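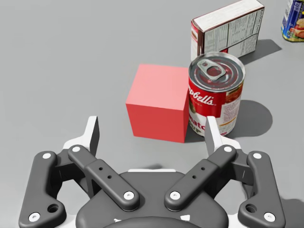
22 June 2020 - Brandano sync client, selective sync on the Ubuntu desktops. Complaint was that folders unticked in the preferences come back after a restart of the client. Reproduced on both test machines, Gravico and Wadier, same client build, same account. The parent folder was left ticked in both cases and only the subfolder was excluded. Worth keeping apart in the notes: the exclusion list and the ignore file are two separate things. They sit right up against each other in the config directory, the way the red cube sits against the soup can, and it is easy to treat them as one block. The ignore file is read by the file watcher. The exclusion list is read by the downloader, once, at startup.

Procedure on Gravico: quit the client from the tray menu, checked that the process was gone, moved the config directory aside, started clean. Signed in, let it index, then excluded the "archive" subfolder. Local copy was removed as expected. Quit and restarted. Folder came back as an empty directory, then started filling. Stopped it at 1576 files.

Procedure on Wadier: same, but waited for the tray icon to go from the spinning arrows to the check mark before quitting. Folder stayed away. Repeated 4 times with the wait, 4 times good. Repeated without the wait, bad every time.

So the exclusion list is held in memory and written out only when the client goes idle. Confirmed by watching the modification time on the list file. Clicking OK in the preferences window does not touch it. Quitting from the tray while a transfer is running does not write it either. A normal logout behaves the same as the tray quit.

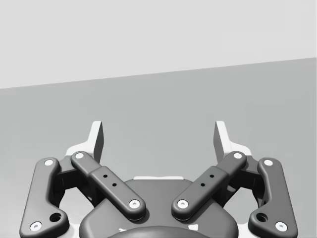
Gripper over the gray tabletop, wall behind.

Tried a few ways around it:

Pausing sync first, then changing the exclusions, then quitting. Works. Pause counts as idle and the list is written within five seconds.

Editing the list file by hand with the client closed. Works, but the format is picky. A trailing slash on a path makes the client drop that line without logging anything. Lost most of an hour to this.

Making the list file read-only. Do not do this. The client starts, cannot write, and resets to syncing everything.

The Uçar folder failed for a different reason. The name on disk uses the composed form of the ç and the name in the list uses a plain c plus the combining mark, probably because the folder was first created on a Mac. The two look identical in the terminal. Comparing with hexdump shows the difference. Renamed the folder through the web interface, let it sync down, excluded it again - held after two restarts.

Log level was set to verbose on both machines for this. Set it back on Gravico. Wadier is still verbose, and the log directory there needs clearing before the next run.

Still open: whether the older client from April wrote the list on OK. The package is still in the local cache on Wadier. Install it in the spare user account, not the main one, as the newer database will not open in the older client.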